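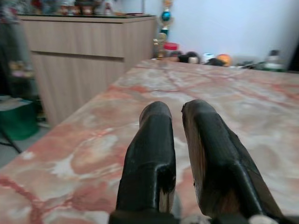 Pinkish marble on a large tabletop.

Looking after marble surfaces

Marble is mostly calcite, and calcite reacts with acid. Lemon juice, vinegar, wine and most bathroom descalers leave a dull patch called an etch. An etch is damage to the polish. A stain is color that has gone into the pores. The two need different treatment, so find out which one you have before buying anything.

Test: wet the mark with plain water and wipe it dry. If it feels rougher than the stone beside it and looks lighter, treat it as an etch. If it feels smooth and looks darker, treat it as a stain.

Daily cleaning
Use warm water with a few drops of neutral dish soap. Rinse with clean water and dry with a cotton cloth. Soap left to dry builds up a film that is often mistaken for wear.

Oil stains
Mix baking soda and water to a thick paste. Spread it past the edge of the stain, cover with plastic wrap and tape down the sides. Leave for 18 hours, uncover, let the paste dry fully and lift it off with a plastic scraper. Old cooking oil can take 4 rounds.

Light etching
Marble polishing powder, a damp felt pad, small circles. Keep the pad wet. Deep etches on a polished top are a job for a stone shop – hand work tends to leave a visible hollow. 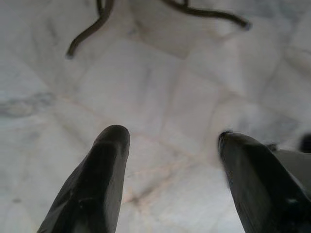
Pale marble tiles.

Tile joints
Cement grout also suffers from acid. Scrub with a nylon brush and the same soap mix. Wire brushes shed bits of steel that rust in the joint.

Sealer
Put a drop of water on the stone and wait ten minutes. A dark ring means the sealer is due. Apply a thin coat, wipe off all excess before it gets tacky, and keep the surface dry overnight. Sealer slows staining and does nothing against etching.

Correction from Joris Nijs, 2022-01-08: talc can replace the baking soda in the paste.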